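Mimwood Holzschale rund, hell

Artikelgruppe: Tisch und Küche
Artikelnummer: 2970
Hersteller: Mimwood
Vertrieb: Hajdu
Stand: 28.3.25

Produktbeschreibung
Runde Schale aus Holz in hellem Honigton. Flache, weite Form mit dickem, glatt gerundetem Rand. Die Maserung bleibt am Schalenboden als feine Streifung sichtbar und fällt bei jedem Stück anders aus. Abweichungen im Farbton sind materialbedingt und kein Reklamationsgrund.

Verwendung
Für Obst, Brot, Gebäck und trockene Lebensmittel. Auch als Ablage oder als Sammelschale für kleines Stoffspielzeug verwendbar. Nicht für Mikrowelle, Backofen oder Gefrierfach. Flüssigkeiten und Salate mit Dressing nicht länger als 30 Minuten in der Schale belassen.

Pflege
Von Hand mit lauwarmem Wasser und wenig Spülmittel reinigen, weiche Schwammseite verwenden. Wassertemperatur höchstens 45 °C. Nicht einweichen, nicht in die Spülmaschine geben. Nach dem Abtrocknen mit der Öffnung nach oben auslüften lassen. Bei stumpfer Oberfläche dünn mit Speiseöl für Holz einreiben, 60 Minuten einziehen lassen, Überschuss mit einem fusselfreien Tuch abnehmen.
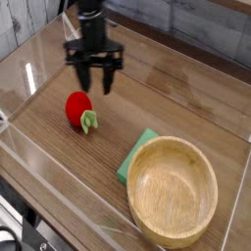
Darf die Schale mit der rauen Schwammseite gereinigt werden?
Die raue Seite hinterlässt Kratzer quer zur Faser und trägt die Ölschicht ab. Angetrocknete Reste mit einem feuchten Tuch anlösen und anschließend abwischen.

Lieferumfang
Eine Schale, Pflegehinweis in deutscher Sprache. Dekoration und Zubehör gehören nicht zum Lieferumfang.

Lieferbarkeit
Ab Lager. Nächste Nachlieferung im April.

Ansprechpartnerin für Händleranfragen: Maricruz Tlapale, Hajdu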